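### 3.2 Drinkware: where cups are kept and how they are handed over

The inventory in Section 3.1 covers everything stored in the kitchens of the 14 households. Drinkware is treated apart because it behaved differently from plates and pans. Plates went back to one shelf in nearly every home. Cups did not. They were left by sinks, on window ledges, next to beds and on desks, and they came back to the kitchen one at a time, usually in the evening.

We logged 357 cup placements over the three rounds of visits. A placement was entered each time a cup was set down and let go, whether or not it had been used. Cups that were only lifted and put back on the same spot were left out. Mugs with handles, tumblers and children's cups were coded separately at first, but the tumbler and children's groups were later merged, as households used the two words for the same items. Travel cups with lids were dropped from the analysis altogether. They lived in bags and cars as often as in kitchens, and the diaries were not set up to follow them.

Placement height mattered more than we had expected from the earlier work in the Festel apartments. In homes where the everyday cups stood on a shelf above shoulder height, people tended to keep one cup out all day and rinse it between uses. In homes with cups at counter height, more cups were in use at once and more of them ended up in other rooms. The effect of the dishwasher was weaker. Seven households had one, and in those homes the upper rack served as a second cupboard for part of the week, with clean cups taken straight from it.

The diaries also asked about passing cups from one person to another, a step that most storage studies skip. Handovers took place mainly at the table and at the counter, less often across a doorway. For these we noted three things: whether the cup was upright or tilted, whether it was held by the wall, the rim or the handle, and whether both parties had hold of it at the same time. A tilted handover (Figure 3) was coded as such whenever the lean could be seen without measuring. We did not try to record an angle, which the diary keepers could not have estimated in a consistent way.

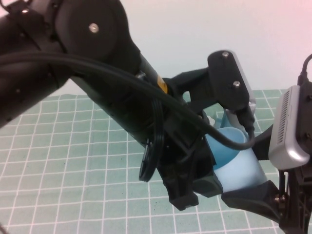 **Figure 3.** Light blue cup held at a tilt over a pale green gridded table covering.

Wokik replied, when the draft coding sheet was sent round, that tilt should be recorded only for cups with something in them, and that an empty cup passed at a lean told us nothing about care or habit. We kept the code for both. Empty cups made up most of the handovers during clearing up, and leaving them out would have removed the part of the day when cups were most likely to be stacked, dropped or put in the wrong place. The comment did lead to one change: whether a cup was full, part full or empty is now a separate column, with "not known" allowed.

A second question was where a handed-over cup went next. At meals the answer was nearly always the table in front of the person who took it. During clearing up it was less settled. Some households passed cups along toward the sink and set them on the drainboard; others built up a group on the counter first and moved them together. In the Chantharasri round of visits, the second pattern was the usual one in kitchens with a short counter - the opposite of what the floor plans had led us to predict. One diary from that round notes that the cups "wait by the toaster until somebody is annoyed enough," and similar wording turns up in others.

Table coverings were logged with the drinkware because they affected where cups were set down. On bare tables people used coasters or kept to the edge. On wipeable coverings they used the whole surface, including the middle, where cups were harder to reach when the table was cleared. Cloth coverings fell between the two. Patterned and plain coverings were not compared.

Two limits should be kept in mind. The diaries were kept by one person per household, so cups moved by others were entered only if the keeper noticed. The visits were also made in December, when more hot drinks are made and guests are more common than in other months. The Lurnico follow-up will repeat the cup log in June with the same sheet, apart from the added column. Bowls and food containers are taken up in Section 3.3.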